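# Is a Paper Bag Really Better Than a Plastic One?

You have probably heard a grown-up say it at the store. "I'll take paper, it's better for the planet." Maybe it is. But better how? And who checked?

When somebody tells you one thing is "better" than another, you are allowed to ask for more. Let's ask.

## What a bag has to go through

Every bag has a life before you meet it. A paper bag starts as trees. The trees get cut, chopped into chips, and cooked in big tanks until they turn into mush called pulp. The pulp gets washed, pressed flat, and dried. All that cooking and drying takes a lot of water and a lot of heat.

A thin plastic bag usually starts as oil or gas pulled out of the ground. It gets turned into little pellets, then melted and blown up like a very long balloon, then cut into bags. Plastic bags are light, so one truck can carry a huge pile of them.

So far paper doesn't look like such an easy winner, does it?

Now think about what happens at the end. A paper bag left in a wet ditch goes soft and falls apart. A plastic bag in the same ditch can blow into a river and stay in one piece for years. Animals sometimes eat plastic bags by mistake. That is a real problem, and no clever ad makes it go away.

## Watch out for the word "green"

Let's say a bag company called Clodier prints this on its bags: "Now 50 percent greener!"

Greener than what? Than last year's bag? Than a bag made of bricks? If the bag doesn't tell you, the number 50 isn't telling you much either. A number looks serious, and people sometimes stop asking questions when they see one. Don't stop.

A leaf on the label doesn't prove anything. Neither does brown paper. You can print a leaf on anything, and you can dye anything brown.

Some words to be suspicious of:

- natural (so is mud)
- eco
- planet-friendly
- kind

These might be on a very good bag. They might be on a bad one too.

## What about cloth?

Cloth bags sound like the answer. But cotton has to be grown, and cotton plants can be thirsty. Making one cloth bag takes much more stuff than making one thin plastic bag. If you use your cloth bag 9 times and lose it, you may have done worse than the person with the plastic one. If you use it 300 times, that's another story.

This is the part the ads skip. How many times a bag gets used matters a lot, whatever it's made of.

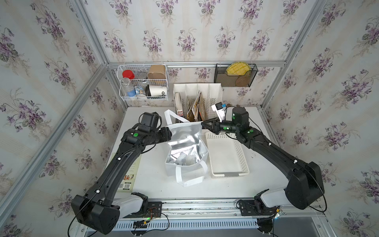
Carrying groceries is only one job a bag can do. Old ones can hold library books, muddy shoes, or the drawings you can't bear to throw out. A shopping bag with handles can sit on a table near a file organizer and still be useful, say for papers on their way to the recycling. Ask what else a bag could do before it goes in the trash.

## Try it yourself

Pick one bag at home. Tape a piece of paper inside a cupboard door and make a mark each time that bag goes out. Keep going until it rips or gets lost. Then look at your marks and decide if you still agree with what you thought at the start.

If your answer is "it depends," write down what it depends on.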